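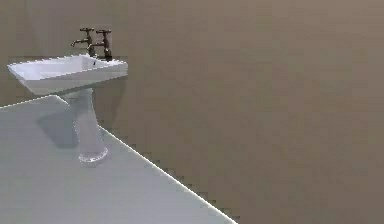

A white pedestal sink against a brown wall, in a computer rendering.

The Long Table at Storik
A supper hall in Cleston with one menu, one seating and a waiting list that runs past summer

By Lalit Singhal

Half past four and the dough is already behind. Ekene Yusuf has her sleeves up past the elbow and a phone wedged under her jaw. Somebody's aunt wants to know if the hall can do a cake table. It can. Somebody else's aunt wants to know if she can bring her own cake table. She can't.

"It won't fit through the side door," Yusuf tells the phone. "I know because we tried it with ours."

Storik is the supper hall she opened on the low side of Cleston, two blocks down from the old feed store. One room, one very long table, one pot per six guests. You book the whole table or you book a share of it and take your chances on who sits across. Retirement parties, rehearsal dinners, a chess club that comes every April and argues about the bill. No walk-ins. There was a walk-in policy for one night and she doesn't like to talk about it.

The food is stew. Say that to people and their faces fall a little, so she's stopped saying it on the phone. She says "shared pots" now. But it's stew. Peppery goat with tomato and scotch bonnet, a white bean one with greens, a smoky chicken one that changes depending on what peppers came in. Bread torn by hand. Rice at both ends of the table and a third bowl in the middle, which everyone forgets and then fights over at ten o'clock.

The stew that made the place is the goat. Shoulder, cut big, bone in. Onions cooked way down, longer than you want to stand there. Yusuf learned it from her mother and then changed it, and there is an ongoing family disagreement over the change, which is the orange peel. One strip per pot. In for the last hour, out before serving.

"My mother says she can taste it from the parking lot."

Her mother eats here twice a month.

The pots themselves are Gajdoš, heavy enameled things with a lid that weighs as much as a small dog. She bought 15 of them secondhand from a hotel kitchen that was closing down. Drove out to Stimstead in a borrowed van to get them. The van made it back. Most of the lids are chipped by now and two of the pots have handles that have to be held a certain way, and the servers all know which two.

What goes wrong at a shared table? Plenty. The quiet end and the loud end. Always. By the second pot the loud end has eaten faster and starts looking down the table at what's left. Yusuf used to send out extra bread to slow them down. Now she serves the loud end second. Works better.

Birthdays are easy. Work parties are harder – the boss sits in the middle and nobody reaches across the boss. For those she puts the pots in front of the most junior people and lets them do the ladling. I watched it happen with a dental office. A kid who couldn't have been there more than a month ended up serving the entire table and by dessert he was telling the owner's husband how to hold the ladle.

Allergies go on a card. One card per person, filled out before the night, clipped over the stove in seating order. She won't take them by text anymore. Too many got lost in the middle of other messages, parking questions, a photo of a cat.

Weddings she was against. Said no for the first year, flat no. Then a couple showed up with their own chairs and a very small guest list, and she gave in, and now there's a wedding most weeks in the warm months. The room seats 92 if nobody wants to dance. If they want to dance, fewer, and the long table has to be broken down into its sections and stood along the wall, and it takes four people, and the bride's uncles always think it will take two.

Ninety-three once. A cousin who wasn't on the list. He ate standing up next to the coat rack and by all accounts had a great time.

Drinks are simple. Hibiscus, cold, in pitchers. A ginger one strong enough to make you cough. Beer and two wines. She's been asked for a cocktail list and has written three of them and thrown away three of them. Too much glassware, and she'd need another pair of hands behind a bar she doesn't have.

Dessert, though. Dessert has gotten serious. It used to be sliced fruit and coffee, then a baker left a tray of coconut buns as a thank-you for a party and people asked about the buns for weeks. So now there's buns. Warm, a little sticky, one bowl of salted cream for every four guests. Kids eat the cream with a spoon. So do adults once the kids leave.

The sound in the room is a problem, or was. Hard floor, high ceiling, forty conversations. At first you couldn't hear the person next to you. She hung quilts up high on the long wall, old ones, bought by the pile at estate sales, and it helped more then the expensive panels she'd been quoted for. Guests ask to buy them. Not for sale, except the green one, which she'd be glad to see go.

Price is where people get nervous. A full buyout of the table on a peak night, three pots, bread, rice, buns, hibiscus, staff and cleanup, came to $2943 for the party I sat in on. Shares are a lot cheaper and include the same food. Gratuity is built in. If you want flowers you bring flowers, and please nothing tall. Nothing tall! She's had arrangements moved to the floor by guests who just wanted to see their sister.

I asked what she'd tell someone planning a big dinner for the first time, at home or in a hall, wherever. She didn't look up from the dough.

Feed them early. Seat them fast. Put something on the table before anybody sits down, bread, nuts, it doesn't matter. Don't make a speech while the food's hot – make it after, when they can't get up anyway. And don't split up the couples. Everyone thinks its clever to split up the couples.

The chess club was in the night I left, as it happens. Goat at one end, beans at the other, two men in the middle replaying a game with rice and pepper stems. The bill came. The arguing started. Yusuf went down the table with the last bowl of cream and left it between them.

Storik takes bookings by phone only, mornings. Shares for the next open nights are released on April 22, 2022. Parking is behind the feed store, and the gate sticks, so push.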